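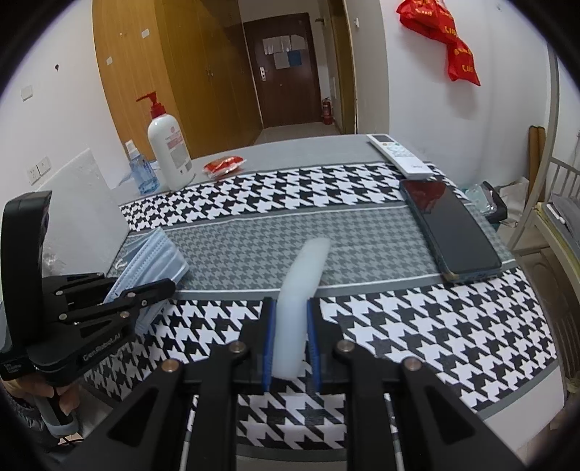

# Workshop tips: software for tidying tasks with two grippers

I keep these tips on one page so that I do not have to write the same mail again. They are for people who use Kastholm for the planning and Midska for looking through recordings, but most of them should work with other tools. Last change: April 3, 2026.

## Before you change any parameter

Save the config under a new name. Kastholm overwrites the old one without asking, and the undo only goes back to the last restart.

Write the cloth or table surface in the notes field. A plain gray surface and a black-and-white houndstooth do very different things to the depth estimate. With a strong repeating pattern, the stereo matcher likes to jump by one full period, and then your table has a hole in it. If you see this, make the matching window larger first. If it still happens, fit a plane to the table and throw away all points which are below it.

## Clear and whitish objects

Translucent things are hard for the depth camera. You get the depth of the tablecloth behind, or nothing. What I do:

- Take the outline from the color picture, and use depth only for the table plane.
- Turn off the hole filling in Midska. It makes a nice smooth surface where there is no surface.
- For curved objects, plan the grasp across the narrow side and let the long axis be free. The planner wants to make the long axis straight, and with a bent object there is no correct answer.
- Keep the approach slow for the last part. I use a pause of 300 ms after closing before the lift is allowed to start.

## Soft things

A sock has no pose. It took me a long time to accept this, and I lost a lot of evenings with a six-number pose that was jumping all over the place. Now I give the planner only a grasp point and a direction for "down". The rest of the fabric is put in as a soft volume hanging under the fingers, and the other arm has to stay out of it.
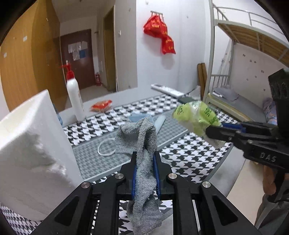 *Gray knitted sock in one gripper, a lime-green item in a clear bag in the other.*

Clear bags are a separate problem. The detector in my setup gives two boxes, one for the bag and one for what is in it, and they compete from frame to frame. Merge them when one box lies mostly in the other, and give the merged box the label of the contents. Do this before tracking. If you do it after, the track numbers are already mixed up and you will have to fix them by hand.

Liesl Plattner showed me that the width signal of the gripper is a good check for bags. When plastic crumples, the width goes down in small steps. A single threshold for "closed" will fire on the first step, which is too early. Wait until the width stays the same for a few samples.

## Two arms, one clock

Please check the time before anything else. I once labeled 1475 clips where the left stream was 19 frames behind the right one, and all the handovers were wrong. An easy test is to touch the two fingertips together at the start of every recording. In Midska, put a marker on the touch in both streams and compare.

If the difference is growing during the recording, you have a clock drift and one offset will not repair it. Put a second touch at the end and stretch the shorter stream.

## Containers
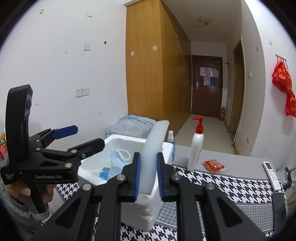
For a box without a lid, I give the planner the rim as its own shape. If the box is one solid block, Kastholm refuses every path that goes in. If it is only a label with no shape, the wrist goes happily through the wall. Four thin plates and a floor is enough. Make the plates a little thicker than they look, especially with foam, where the edge may be dented.

The drop height should be measured from the highest thing in the box and updated after every drop. Face masks are a bad case for this. They are light and they spring open a little, so take the height again when the hand is out of the view.

## Small things

- Black fingers over a black-and-white pattern: mask the gripper from its model and the joint angles. Segmentation by color loses the fingertips.
- Labels like "bottle_2" are not useful after one month. Write "pump bottle, red head".
- Midska becomes slow when the cache is over 4 GB. Empty it from the menu. Deleting the folder also deletes your markers.
- The Mosoti export rounds the time stamps to full milliseconds. Fine for video, too coarse for force data.
- The Billatton viewer shows left and right swapped if the file has no calibration block. I have not found the setting for it.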